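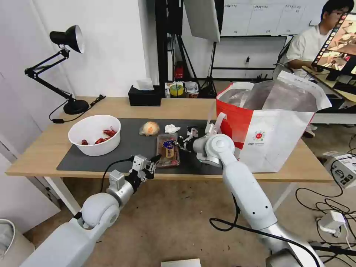 Who can apply to the Drusten Food Waste Scheme?
Any café, canteen, takeaway or caterer with fewer than 28 staff and a kitchen within the Drusten district may apply, whether or not it already pays for a separate food waste collection.

DRUSTEN FOOD WASTE SCHEME OPENS TO SMALL KITCHENS
February 2024

Todomeo, the waste and recycling contractor for the Drusten district, has opened applications for a separate food waste collection designed for small catering businesses. Collections will begin in April and will run for an initial period of 12 months.

The scheme covers plate scrapings, peelings, shells, bones, bread and pastry, coffee grounds and tea leaves. Food that has passed its use-by date will also be accepted once it has been taken out of its packaging. Film, plastic tubs, lids and paper napkins must be kept out of the food waste caddies, as must liquids and cooking oil. Businesses that produce used oil in any quantity should continue to use their existing oil collector.

Each kitchen accepted on to the scheme will receive two lockable outdoor bins, a set of indoor caddies and a wall chart for staff. Bins will be emptied twice a week and exchanged for clean ones at each visit. The material will be taken to the Petrenko treatment site, where it will be processed by anaerobic digestion. The gas is used to generate electricity and the remaining digestate is spread on farmland as fertiliser.

Isabelle Gagnon, Director of Commercial Services at Todomeo, said: "Smaller kitchens have told us that the minimum charges for a food waste round are set with hotels and large restaurants in mind. Under this scheme a sandwich shop will pay for the weight it puts out and will not be tied to a bin size it can never fill. We have also kept the contract short so that owners can see how the service suits them before they commit to anything longer."

Charges will be made by weight, with a fixed monthly fee for hire of the bins. Businesses that sign up before collections begin will receive a 20 per cent reduction on the fixed fee for the whole of the initial period. The full table of charges is included in the application pack.

The scheme follows a trial in the Arnetti market quarter, in which stallholders and neighbouring cafés shared a single collection point. Participants asked for earlier collection times, smaller caddies that could be lifted by one person, and clearer guidance on shellfish, which some had been placing in general waste. All three requests have been taken up. Shells of every kind, including crab, prawn, mussel and crayfish, may go in the caddies and do not need to be crushed or rinsed.

Birsen Tatlı, who runs a café in the market quarter and took part in the trial, said: "The smaller caddy made the difference for us, as it sits under the counter and the staff use it without being reminded. Our general waste bin used to be full by the middle of the week in summer and I was paying for extra lifts. I would like to see the same service offered to the evening stalls."

Todomeo confirmed that evening traders who share a registered kitchen may make a joint application, provided that one business is named as the account holder.

Free training will be offered to all participating kitchens. Sessions last one hour, take place on the premises and cover sorting, storage and the cleaning of caddies. They will be led by Réjean Vachon, Training Manager at Todomeo, and may be booked once an application has been accepted.

Application packs are available from the Todomeo customer office in Drusten or by post on request. Applicants will be asked for a site plan showing where the bins will stand and for the name of their present waste carrier. Decisions will be issued in writing.

Media enquiries should be addressed to Ziad Akl, Press Office, Todomeo.

Notes to editors

Todomeo provides household and commercial waste services in the Drusten district. The food waste scheme is separate from the household kerbside service, the terms of which are unchanged.

ENDS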